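2/16/23 携帯機移植「Pudham」作業ノート サウンドとメモリまわり
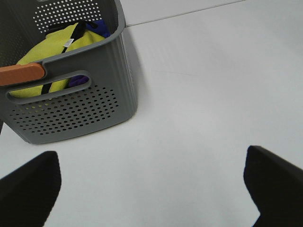 Rocío Casadoから朝いちで返事。曲を短くするのは構わないが、ループの頭で拍がずれるのだけは勘弁してほしい、家庭用版を遊んだ人は曲で覚えているから絵が減っても許すけれど拍は許さない、とのこと。絵の担当が隣にいるところで読み上げるんじゃなかった。

で、その拍の件。原因はほぼ特定。変換ツール(Jultovon、例の古いほう)がサンプルの末尾を勝手に16の倍数に切り上げていて、余った分に無音が入る。1周では気づかない。メニュー画面で放置して昼飯に行き、戻ってくるとドラムとベースが別の店で演奏している。

対処:
ループ点を先に決めてから再サンプリングする。逆はだめ。先週の自分は逆をやっていた。
Jultovonの自動切り上げを切る。設定項目の名前が「品質向上」になっているので要注意。
直した曲は今のところ3曲。タイトル、港ステージ、リザルト。

容量。サウンドの割り当ては300KBのはずが、今朝のビルドで317KB。17KBの超過。犯人は観客の歓声で、遊んでいて聞こえるのは港ステージのゴール前だけ、しかも音楽に埋もれてほとんど聞こえない。半分のレートに落としてみたら波の音になった。港だし、これでいいのではという意見が出て、今のところ反対意見はない。Rocíoにはまだ言っていない。

描画。60フレームは屋内なら出る。屋外の坂で敵が4体以上並ぶと落ちる。処理落ち中はジャンプの入力を1回取りこぼすことがあり、テスト担当はこれを「難易度」と呼んでいた。呼ばないでほしい。入力の読み取りを描画の待ちから外に出したら取りこぼしは消えたが、今度は壁の角で2段ジャンプが出る。ショートカットが一本できてしまった。気持ちいいので困る。残すかどうかは企画に投げる。

追加モード「Prinico」について。リメイク版の目玉ということになっているが、実機で動いているのは選択画面とカーソルの音だけ。カーソルの音はとても良い。中身は家庭用版のタイムアタックを逆走にしたもので、敵の向きを反転させたところ全員が後ろ歩きで追ってくるようになった。怖い。移動ベクトルの符号だけ変えて、スプライトの反転フラグを見ていないせい。明日直す。

新キャラのEkinci。パレットが1本足りない。帽子と靴の色を共有させれば入る。絵の担当は「帽子は橙、靴は緑、これは譲れない」と言っていたが、画面上の靴は4ドットである。4ドットの信念。ステージ側のパレットから1色借りる案も試したところ、夜ステージに入ると靴だけ先に夜になった。却下。

セーブ。598回連続で書き込み試験を回して、失敗はゼロ。599回目の前に電池が切れた。結果としては良好、ということにしておくが、電源断のときにどうなるかは別に見る必要がある。書き込み途中で切れた場合、今のコードはチェックサム不一致でデータを全部消す。せめて前の世代を一つ残したい。空きはある、スロットを2つに減らせば。

未解決:
・通信対戦の名前入力で「ー」を7文字並べると相手側が固まる。やる人は必ずいる。自分もやった。
・ポーズ中に曲が半音上がる。たまに。再現手順なし。
・6月の締めまでに英語テキストの差し替え。文字幅の表がまだ全角前提のまま。

追記 夕方。歓声を戻して代わりにメニューの環境音を削る案、実測で299KB。入った。拍も港ステージは30周回してずれなし。タイトル曲はまだ確認中で、隣の席から同じ8小節がずっと聞こえている。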